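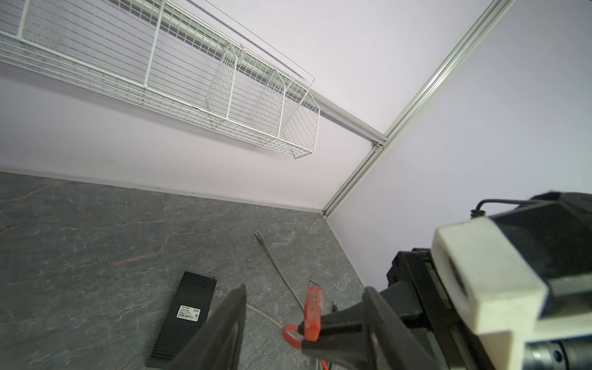

White wire basket shelf with hexagonal dividers.

Gromlow expects to close the sale of its minority stake in the Gillideck wind farm in October, according to Daithí Ó Súilleabháin, its head of asset transactions.

The buyer, Wevex, will take over a 12% holding in the 700MW project. Gromlow will keep its maintenance contract for five years.

"We have been a patient shareholder," Ó Súilleabháin said on Tuesday. "The turbines are running, the debt is in place, and our capital is needed onshore."

He declined to give a price. Proceeds will go first to the Ó Flaithearta repowering scheme, where 10 older turbines are to be replaced – subject to a revised grid connection offer.

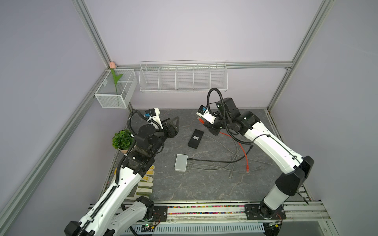
Will the sale change who operates Gillideck? The present operator remains in charge, and its agreement is unaffected by the transfer of shares.

Ó Súilleabháin said lenders had been notified and that their consent was the main condition outstanding. "We do not foresee a difficulty, but it is their decision to make," he said. Staff at the service base will stay with Gromlow on existing terms.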